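Paewai sync keeps eating my recipe photos (ticket 444, running log)

7 comments · 100 shares

Okay, I'm putting this in one place because I've been telling the same story in three different threads and I'm losing track of it myself. I run a little recipe archive for my family on Paewai (free plan, desktop app plus my phone) and since I moved everything over from Dretano in November, the photos keep vanishing. The text is fine! Titles, ingredients, my aunt's rambling notes about lard, all of it comes through. But a photo will show up, sit there looking perfectly happy, and then the next time I open the recipe I get the gray box with the little cloud in it.

What I tried first, all on my own, before bothering anybody: logged out and back in, cleared the cache, uninstalled the phone app and put it back. The reinstall got me excited for maybe an hour. Every photo loaded, I was scrolling around like a kid, and then I edited the cornbread recipe to fix a typo and boom, gray box again. So editing has something to do with it. I wrote that down.

Next I made a brand new recipe called TEST TEST with one line of text and one photo, no import from Dretano, nothing old in it at all. I wanted to know if it was the imported stuff that was broken or just photos in general.

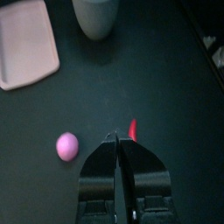 Pink tray, green tabletop.

It stuck! I edited the title, closed the app, opened it on the desktop, edited it again, and the photo was still there every single time. So new recipes are okay and the imported ones are where the trouble is. I sent that to support along with the log file (Settings, then Help, then hold down the version number, which I would never have found without the forum).

Hongjun Xiao from support wrote back the next morning and was super nice about it. He said the import had kept the old Dretano web links for my pictures and never copied the files over, so the app was showing me its saved copy until an edit made it go looking for the original. And my Dretano account is closed, so there goes the original. Ugh. That does explain why the reinstall seemed to help, sort of, though he wasn't totally sure about that part and neither am I.

Update, 2021-02-21: mostly fixed. I still had the zip file from my Dretano export on an old laptop (thank you, past me, for never cleaning out Downloads). Hongjun had me rename the zip so it had no spaces in it, then use Import, Advanced, "Reattach media only." The first try quit partway with error 7, and he told me to turn off Guturance backup while it ran because the two of them fight over the folder. Second try went all the way through. I edited the cornbread recipe just to be mean to it and the picture stayed put.

Still broken: seven recipes where I'd used an apostrophe in the title. The photos are in the zip, I checked, they just won't match up. I'm adding those by hand tonight and leaving the ticket open in case there's a better way. If you've got the same gray box, DON'T edit anything until you've found your export!

Related tickets
Pletus printer cuts off the second page of recipe cards
Paewai: how to share one folder and keep the rest private
Guturance backup stuck on "preparing files"
Fractions turn into question marks after import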